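집안일 로봇, 지금 수준이 어디까지인가요? (설거지 뒤 그릇 정리 기준)

자유게시판 > 자동화·로봇
작성자: 미에티넨P
2024년 4월 26일

안녕하세요. Pirjo Miettinen입니다. 핀란드 사람이고 한국어는 배운 언어입니다. 틀린 표현이 있으면 고쳐 주셔도 괜찮습니다.

저는 작은 식당의 주방 뒤쪽에서 일합니다. 좌석은 67개입니다. 점심이 끝나면 접시를 씻고, 말리고, 종류별로 쌓아서 선반에 넣습니다. 씻는 일은 기계가 이미 잘합니다. 제가 궁금한 것은 그 다음입니다. 깨끗한 접시를 집어서 같은 종류끼리 쌓는 일을 기계가 할 수 있습니까? 사장님이 Harico라는 회사의 상담을 받고 와서 "곧 된다"고 말씀하셨습니다. 저는 그 "곧"이라는 말을 어떻게 이해해야 할지 모르겠습니다.

광고 영상 말고, 직접 써 보셨거나 가까이에서 보신 분의 의견을 듣고 싶습니다.

답글 1
작성자: 서랍속나사

공장에서 포장 라인 보는 사람입니다. 결론만 말하면 됩니다. 우리 라인에서는 상자 집어서 팔레트에 쌓는 거 사람 손 안 댄 지 오래됐어요. 접시라고 뭐가 다릅니까. 위치만 일정하게 잡아 주면 하루 종일 합니다.

답글 2
작성자: 물때박사

위치만 일정하게 잡아 주면 <- 이게 문제 아닌가요 ㅋㅋ 식당 주방에서 접시 위치를 일정하게 잡아 주는 사람이 필요하면 그 사람이 그냥 쌓으면 되죠.

답글 3
작성자: 서랍속나사

카메라 달면 됩니다. 요즘은 다 달아요. 그리고 지그 하나 짜면 그만이고요. 안 해 보고 안 된다고 하시는 분들이 많네요.

답글 4
작성자: 물때박사

저 호텔 주방에서 일했고요, 업체에서 시연하러 온 것도 봤습니다. Després라는 모델이었는데 컵은 꽤 잘 옮겼어요. 접시로 바꾸니까 여덟 번 시켜서 네 번 성공했습니다. 나머지는 밀어 버리거나 들다가 떨어뜨렸고요. 옆에서 주방장님이 팔짱 끼고 보시다가 그냥 나가셨습니다. 안 해 본 건 아니에요.

답글 5
작성자: 미에티넨P

두 분 말씀 감사합니다. 물때박사님, 질문이 있습니다. 떨어뜨린 접시는 깊은 접시였습니까, 납작한 접시였습니까? 저희 식당에는 두 종류가 다 있습니다.

답글 6
작성자: 물때박사

납작한 쪽이요. 테두리 밑으로 손가락이 안 들어가서 계속 헛집더라고요. 깊은 건 그나마 잡혔습니다.

답글 7
작성자: 루꼴라세단

가정용 관점에서 한마디 보태요. 저는 Broto 청소기도 쓰고 빨래 건조기도 쓰고 기계 좋아하는 편인데, 그릇 정리는 솔직히 필요를 못 느껴요. 우리 집 네 식구 그릇이 몇 개나 된다고... 건조대에서 그냥 꺼내 쓰면 되잖아요. 로봇 팔 놓을 자리에 선반을 하나 더 놓겠습니다!

답글 8
작성자: 서랍속나사

가정집 얘기가 아니라 식당 얘기잖아요. 글 좀 읽고 답시다.

답글 9
작성자: 루꼴라세단

제목에 집안일이라고 되어 있는데요?

답글 10
작성자: 미에티넨P

죄송합니다. 제목은 제가 잘못 썼습니다. 가정집 의견도 저에게 도움이 됩니다. 싸우지 말아 주세요.

답글 11
작성자: 티보도R

Rosaire Thibodeau라고 합니다. 저도 한국어가 모국어가 아니어서 천천히 씁니다. Pisside라는 작은 작업장에서 두 팔 로봇으로 식기 다루는 작업을 시험하고 있습니다. 그래서 제 의견은 조금 치우쳐 있을 수 있습니다. 그 점을 먼저 말씀드립니다.

서랍속나사님의 말씀은 절반만 맞다고 생각합니다. 상자는 옆면이 평평하고 높이가 있습니다. 접시는 높이가 거의 없고, 잡을 수 있는 곳이 테두리뿐입니다. 테두리가 조금 올라온 접시라면 집게 손가락을 옆에서 가져갈 수 있습니다. 완전히 납작한 접시라면 손가락 끝이 상판과 접시 사이로 들어가야 하는데, 그 틈이 매우 좁습니다. 물때박사님이 보신 실패가 바로 이런 경우라고 생각합니다.

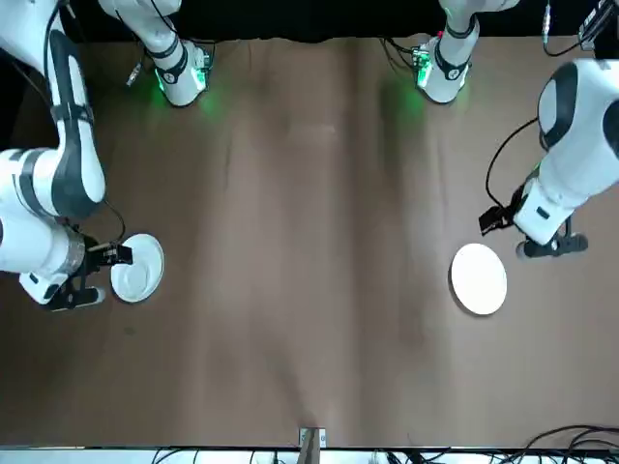 사람은 이럴 때 한 손으로 접시를 눌러서 반대쪽을 살짝 들거나, 상판 끝까지 밀어서 밑을 잡습니다. 생각하지 않고 합니다. 로봇에게는 누르는 힘, 미는 거리, 두 팔의 순서를 모두 정해 주거나 배우게 해야 합니다. 저희도 팔이 두 개면 쉬워질 것이라고 기대했는데, 두 팔이 서로 방해하지 않게 하는 일이 새로 생겼습니다.

그래도 저는 비관하지 않습니다. 종류가 정해져 있고, 접시가 겹쳐 있지 않고, 속도가 느려도 괜찮다면 지금도 할 수 있는 부분이 있습니다. 다만 점심 직후의 식당 주방은 이 세 조건 중에 하나도 맞지 않는 경우가 많습니다.

답글 12
작성자: 서랍속나사

그럼 접시를 바꾸면 되겠네요. 굽 높은 걸로. 공장에서는 기계에 맞춰서 제품 포장도 바꿉니다. 식당은 왜 못 합니까.

답글 13
작성자: 티보도R

네, 좋은 의견입니다. 저도 그 방법을 권한 적이 있습니다. 굽이 높으면 집기가 확실히 편합니다. 그런데 쌓은 높이가 늘어나서 선반에 들어가는 양이 줄어듭니다. 그 식당에서는 사장님이 선반을 보시고 거절하셨습니다.

답글 14
작성자: 물때박사

접시 다 바꾸고 선반도 다시 짜고 로봇 사고... 사람 월급이 얼마길래 ㅋㅋ

답글 15
작성자: 서랍속나사

사람이 안 구해지니까 하는 얘기죠. 우리도 처음엔 비싸다고 다들 반대했어요. 저는 여전히 된다고 봅니다.

답글 16
작성자: 미에티넨P

모두 감사합니다. 사장님께는 세 가지를 업체에 물어보시라고 말씀드리려고 합니다. 첫째, 우리 접시를 가져가서 시험할 수 있는지. 둘째, 겹쳐 있는 접시도 되는지. 셋째, 실패했을 때 누가 와서 다시 시작시키는지. 저는 셋째가 제일 궁금합니다. 그 사람이 저일 것 같아서 그렇습니다.

그리고 티보도님, "굽"이라는 단어를 오늘 배웠습니다. 접시 밑의 동그란 부분이 맞습니까?

답글 17
작성자: 티보도R

네, 맞습니다. 저도 작년 12월에 배웠습니다. 시험에는 제일 납작한 접시를 꼭 가져가시기 바랍니다. 젖은 것도 한 장 넣으세요.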